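## Ollar opens its small-claims mediation desk, and we're thrilled

If you've been reading this newsletter for a while, you know how long we've been going on about the backlog at the Tallholm county court. At last count there were 1471 open civil cases on the docket, and a big share of them are the kind that two people and a patient third party could sort out over a long morning. Unpaid deposits, fence repairs, a contractor who did most of the job and wants all of the money. So when the county approved the new mediation desk at Ollar this spring, there was some actual cheering in our office (and cake, which didn't last).

The desk takes disputes worth up to $22,000 where both sides agree to sit down. You don't need to have filed a case yet. If you have filed, the clerk can pause it while you try mediation, and you keep your place in line if the talks go nowhere. That last part matters a lot to the people we hear from! Under the old pilot you went back to the end of the line, and you can imagine how many takers that had. 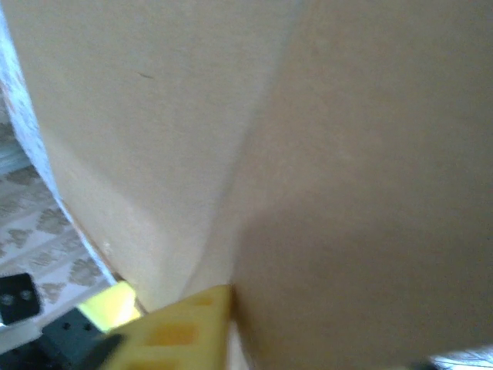

The fee is $80 per side, and it covers the first session, up to three hours. A second session costs the same again. There's a waiver form for anyone who already qualifies for reduced court fees, and it runs to a single page, both sides, in plain English. We tried filling one out before writing this and it took less time than finding a pen.

Sessions are private. What gets said in the room generally can't be used later if the case goes back to a judge, though the signed agreement itself can be, and should be, enforced like any other contract. Read it before you sign it. If a payment schedule is part of the deal, ask for the dates to be written out in full, with a line on what happens if one is missed. Loose wording on late payments is the number one thing we see come back to court, and it's so easy to fix at the table. 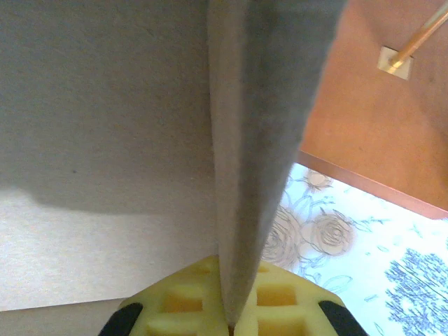 A few readers have asked about landlord and tenant matters. Deposits and repair costs are in. Evictions are out for now, as they follow their own timetable, but the county will look at that again after the first 700 sessions. We'd love to see it happen, and if you have an opinion either way, the comment period runs through May.

Businesses can use the desk too. Morgan Street shops have already been asking about supplier disputes, and yes, those qualify as long as they're under the limit and the contract doesn't send you to arbitration first. Check the back pages of yours, it's usually near the end.

Booking is through Drurnatik, the same online calendar the county uses for marriage licenses, or at the counter in Ollar from 9 a.m. Bring your contract, any letters or texts you've traded, and photos if there are any.

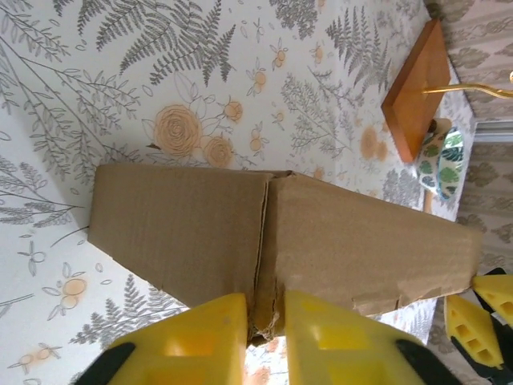

*Ferns, sprigs and orange roses on a botanical print.*

Next month we'll go through a sample agreement clause by clause. Send us the wording that has you stuck and we'll try to fit it in!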